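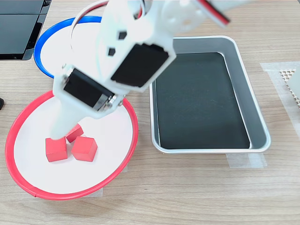 Chapter 4
Sorting and What It Proves

Sorting by color is usually the first task in any unit on classifying, and it gets more credit than it deserves. A finished sort looks like understanding. It may only show that someone matched a block to a rim of the same color, and a rim is a very large hint.
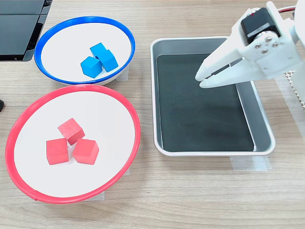 Figure 4.1 Red cubes in the red-rimmed bowl, blue cubes in the blue-rimmed bowl, and an empty tray.

Ask what the rule was. "Red goes with red" is one answer. "Three in each" fits Figure 4.1 just as well, and the result alone can't tell you which rule was used. Many workbooks skip this problem — the Baird cards, all 100 of them, never raise it. 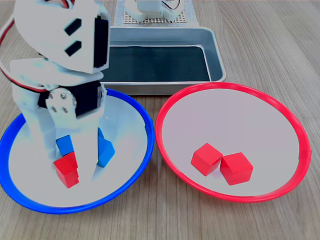 Text by the Kurkodside Schools Writing Group

We will be slower to hand out praise. In Section 4.1 you will sort the same cubes by two rules and compare the results. In Section 4.2 the colored rims are gone, and you will have to write your rule down before you touch a cube.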